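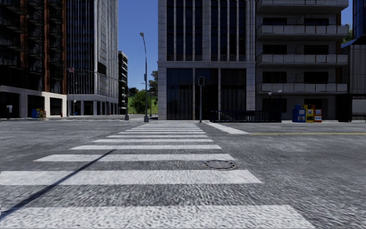
Figure 3. Crosswalk approach in the simulated downtown, seen from the near end of the crossing.

Vira Moroz and Kidus Hailu
April · 6 min read
14 shares · 3 comments

4.2 Crossing rules

The Hundport guideline for sidewalk delivery robots gives street crossings a single sentence: the robot shall cross "when it is appropriate to do so." We admire the brevity. Our planner, sadly, wanted a number.

We replaced the sentence with four rules and tested them in the Trenberg simulator on intersections like the one in Figure 3. The robot must stop before the first stripe, confirm the pedestrian signal, check that it can reach the far curb in the time left, and stay inside the markings until it gets there. Turning back halfway is allowed only if the far curb is blocked. An earlier draft allowed it for any loss of confidence, and the robot lost confidence a great deal.

Of 687 simulated crossings, 604 met all four rules. Most of the rest failed at the first one, with the robot stopping politely on top of the stripe. Shadows caused trouble too: a thin diagonal shadow like the one in the figure was sometimes read as the edge of the crosswalk, and the robot obeyed it faithfully. We now require markings to be matched against the map before they count as boundaries. Manhole covers are treated as ordinary road surface — a point on which Kumsa and Dindex, whose checklists we compared, manage to disagree.

Signal checks are logged every 400 milliseconds and the logs kept for 90 days. The guideline asks for records of "suitable" length. We asked what that meant on a Tuesday and are still waiting to hear.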